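그리퍼 비교 기록, 11월 16일 (목)
Achilleas Zervas

1/ 오늘은 Tokbridge 손가락을 시험합니다. 지난 9월에는 Politis 손가락만 사용했습니다. 과제는 같습니다. 투명한 지퍼백을 잡는 것입니다.
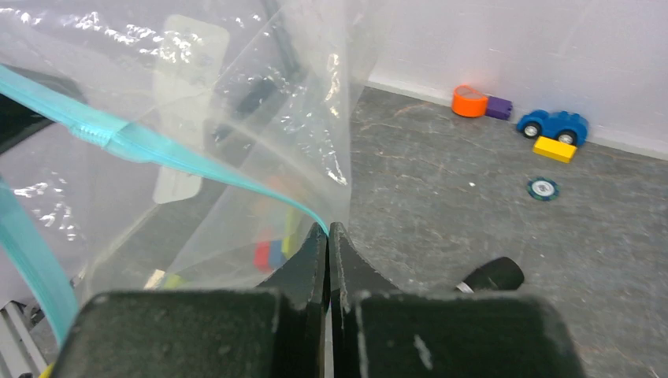 손목 카메라 화면. 좁은 손가락 끝으로 지퍼백을 집은 순간.

2/ 비닐은 저에게 제일 어려운 물건입니다. 빛이 반사되어 카메라에서 가장자리를 찾기가 쉽지 않습니다. 청록색 지퍼 줄이 있어서 저는 그것을 기준으로 조종합니다.

3/ 결과를 적습니다. Tokbridge는 19번 중에서 4번 놓쳤습니다. Politis는 같은 횟수에서 6번이었습니다. 차이가 크다고 말하기는 아직 어렵습니다.

4/ 손가락 끝이 가늘면 얇은 것을 집기에 편합니다. 그 대신 각도가 조금만 틀려도 미끄러집니다. Politis는 끝이 넓어서 이 점에서는 더 너그럽습니다.

5/ 제어기는 두 경우 모두 Esance이고 힘 설정도 바꾸지 않았습니다. 다음에는 힘을 낮추어서 다시 하겠습니다. 기록 파일은 정리한 후에 올리겠습니다.

댓글

Iason Tsoukalas: 손가락 끝에 고무를 붙이셨습니까?

Achilleas Zervas: 아니요, 두 가지 모두 받은 그대로 사용했습니다.

todam852: 작은 블록을 집을 때도 비교해 주세요. 저는 그게 더 궁금해요.

밤샘납땜: 힘 설정값도 같이 올려 주시면 감사하겠습니다!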